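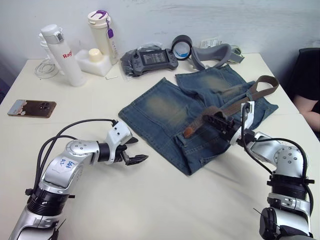 Cherry Mae Evangelista objected, on reading a draft of this section, that a belt is not part of a garment and should be scored on its own sheet. We kept the combined score for the reasons given in 4.2, but her objection led us to separate the two items in the error tables.

Figure 3. Folded denim garment with a brown belt lying diagonally across it, on a white table. Faded areas and seam stitching are visible on the denim.

4. Denim items with accessories

4.1 Material

The full inventory holds 3,975 entries, of which 135 are denim items recorded together with a belt. Entries were made at the Wodstead sorting room between January and April. Jeans and shorts share one category, as the sorting sheets did not distinguish leg length once an item had been folded. Belts were classed by color and by whether they were threaded, partly threaded or separate at the time of entry. Buckle type was noted only where the buckle could be seen without unfolding the item.

4.2 Effect of a belt on the fold

A belt changes a folded stack in two ways. It adds thickness along a line, so that the next item laid on top tilts, and it resists the fold wherever it crosses a crease. Denim tolerates the first effect better than knitwear does. The second depends on placement. A strap laid flat across the finished fold adds height but leaves the creases alone, while a strap left in the loops has to bend with the waistband and tends to open the fold again.

Kazlauskienė reports a similar result for canvas trousers, although the items in that study were pressed before folding and ours were not. We therefore treat the comparison as a guide only.

For stack height, garment and belt were measured as one unit. Measuring them apart gave sums lower than the height of the assembled item, and the difference varied with how the strap lay. The combined value is the one that matters for shelf spacing.

4.3 Surface wear and identification

Faded areas on the front of the legs were the mark most often used by sorters to tell similar items apart – more often than the size label, which is usually hidden after folding. Stitching color came next. Back pockets were useful when the fold left one of them facing up. Feng-yi Sin and Everaldo Guimarães coded wear independently, and disagreed on 32 items. Most disagreements concerned pale denim, where fading and the original dye are hard to separate by eye. These items were coded again under the same lighting, and 2 remained unresolved and were dropped from the wear analysis. They are retained in the stack height results.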